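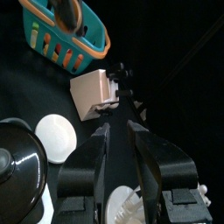 *Photo: Bravitz*

**Bravitz extends robot handling at its Lulleck returns centre**

July 2026 — Bravitz has confirmed that robot grippers will be used on a second sorting line at its Lulleck returns centre from November. The decision follows a trial carried out with Irau, which supplied the control software, and the training provider Tsai.

The centre receives household goods and toys sent back by customers. Until now, staff have lifted every item by hand, checked it and placed it on the correct shelf. Under the new arrangement, the robots will take over repeated lifting and placing, while staff will decide what can be resold, repaired or recycled.

Practice sessions use everyday articles such as baskets and plates, set out on a dark tabletop. A two-fingered gripper works at close range, with a camera mounted near the fingers. Staff on the line review the recordings and mark any grasp they would have made differently.

The change affects 30 posts. No redundancies are planned. Of the employees concerned, 16 have asked to train as line operators and will complete a course of 13 days with Tsai during paid hours. Others will move to inspection and repair work at their present grade. Shift times remain as they are.

Bravitz has agreed with staff representatives that recordings from the line will not be used to measure individual performance. Any worker may stop a robot at any time — no prior approval is needed.

Further details of the training places are available from the Bravitz press office in Lulleck.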